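From: Dinesh Nambiar
To: bin-picking list
Cc: Shobha Pai
Subject: Re: [picking] How many episodes before we train again?

Hello Perla, hello all,

Thank you for the long message. I answer inside the text, and please excuse me that it took until Sunday, the Stellitz cell had its controller update and I was there most of the week.

Perla Magaña wrote:
> We have now 300 grasps from the Vidwood cell and the success on
> the validation objects has stopped going up. Gebremedhin thinks we
> should go on with the same object set until August. I think we are
> only teaching the model the same things again. Also, the operators
> ask if they may throw away the failed attempts, because reviewing
> them takes a lot of time.

About the first point I agree with you. I went through the logs and in a very large part of the grasps the object was lying alone, near the middle of the floor, with free space on every side. The model learned this case well. What it did not learn is the object that leans on a wall, or two objects that touch. When the approach comes from the side, the fingers must also pass the wall, and for this we have almost no examples.

So my proposal is to change how we fill the bin before we change how many grasps we record. Tip the objects in from a tray and leave them how they fall. Please do not correct them by hand after. I know it is tempting, I did it myself in the Pullon trials, and later we could see in the data that every object was politely facing the same direction.

> The operators ask if they may throw away the failed attempts

Please keep them. A failed grasp with a correct label is worth as much as a good one for the scoring network, maybe more at this stage. But the label must say how it failed. At the moment we have only "fail" and this is too poor. Nyokabi made a short list which I like:

missed (fingers closed on nothing)
slipped (object was lifted, then lost)
double (more than one object came up)
blocked (arm stopped before contact)

If the operator cannot decide, write "unsure" and go on. Shobha can look at these once per week, and she has said it is fine for her.

> Gebremedhin thinks we should go on with the same object set

Here I am between the two of you. I would keep the old set for comparison, but for every new session replace 2 objects. Soft ones and flat ones are the most needed. The flat ones are difficult because the fingers have very little to hold when the part is lying on metal. 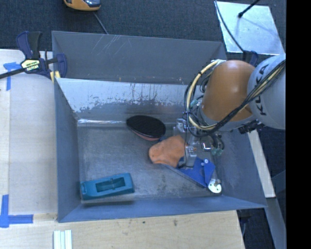

How long should one session be before the operator changes the objects?

Use 15 attempts, then empty the bin and load again. With longer sessions the remaining objects become few and easy, and we come back to the problem with the lonely object in the middle.

One thing more about lighting. The metal floor gives reflections, and the depth values there have holes. Palaniappan filled the holes by interpolation in the preprocessing, but I would ask to store the raw depth also. If we find a better filter later, we can not get the raw values back. The disk space is not a problem, I checked with Shobha.

Also please write the gripper finger version in the session header. In 2 of the sessions from last month this field is empty and I had to guess it from the force curves, and I am still not certain that I guessed right.

If there are no objections I will update the recording instructions tomorrow morning and send the link here. Gebremedhin, if you see it differently with the object set, please write it before that, I can wait with this part.

Best regards,
Dinesh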